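Sewing Room Safety Walk-Through, Mamanton Studio, December

I do this walk-through before the winter classes start, usually at 8 in the morning before anybody wants coffee or bobbins. Same list as last time, plus my comments. If you teach in here, please read the comments, because that's where the actual news is!

1. Front door and hallway
Door opens all the way: OK
Hallway clear: FIXED
Comment: There were three bolts of batting leaning by the coat hooks (Rajitha, I love you, but no). They're in the back closet now. Please leave them there until the quilt group needs them.

2. Exit sign and emergency light
Sign lit: OK
Test button on emergency light: OK
Comment: It stayed on the whole time I held the button. It does make an awful hum, which it has always done.

3. Smoke alarms
Main room: OK
Closet: NEW BATTERY
Comment: I climbed up and did the closet one myself. The spare batteries live in the drawer under the thread rack, and I've put a strip of masking tape on it that says BATTERIES so we can stop opening every drawer in the building.

4. Extinguisher
Gauge in the green: OK
Pin and tag in place: OK
Reachable: SORT OF
Comment: The dress form keeps drifting in front of it. I moved her to the window. She looks nice there, leave her!

5. Irons and pressing station
Cords: ONE BAD
Covers: OK
Auto shutoff: OK on both keepers
Comment: The old Volura had a soft spot in the cord right where it goes into the handle, and I could see a bit of wire when I bent it. I've cut the plug off so it can't sneak back onto the board. Anoma is picking up a replacement. Until then we've got two irons, so people will have to take turns, and yes, that includes the bag class.

6. Outlets and power strips
Strips in good shape: OK
No strip plugged into another strip: FIXED
Comment: I found a little chain of them behind the cutting table, with the space heater on the end of it. The heater is 1,900 watts according to its label and it goes straight into the wall from now on. I'd like it off whenever the room is empty, too. If you're cold, so am I, bring a sweater.

7. Machines
Needle guards: OK
Foot pedals: ONE STICKY
Comment: The machine nearest the window has a pedal that hangs down for a second after you lift your foot. I tagged it and Prasanna is going to open it up. Don't let beginners use it in the meantime, please. I ran a seam on it and nearly went off the edge of the fabric, and I wasn't even going fast.

8. Blades, pins and needles
Rotary cutters closed and put away: NOT REALLY
Sharps jar: EMPTIED
Comment: Two cutters were sitting open on the mat. Close the blade every single time you set it down, even if you're picking it right back up. I also went over the rug with the big magnet and got a pretty embarrassing haul.

9. First aid kit
Stocked: LOW
Comment: We're out of finger bandages, which tells you something about item 8. I-seul is bringing a box of 200, so that should hold us through spring.

10. Edges, steps and things that blend in
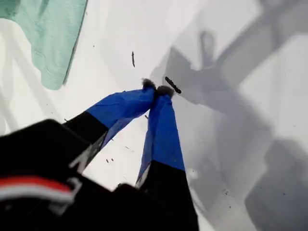 Low light is our biggest trouble in this room in winter, and it's mostly a color problem. The step down to the closet is black and so is the floor past it, and Nilmini caught her heel there last month (she's fine, the pie was fine too). What I'd like is something your eye grabs right away. Look how that royal-blue cloth pops against all the white, creases and all, and how the red stripe with the pale border jumps out from the black. So the step gets red tape with white on either side, and the seam rippers, which vanish on our white tables, get little blue fabric sleeves on their handles. I've got plenty of blue scraps in my bin and I'll sew them up this week. The tape is on order, so until it comes, watch your feet and turn on the closet light first.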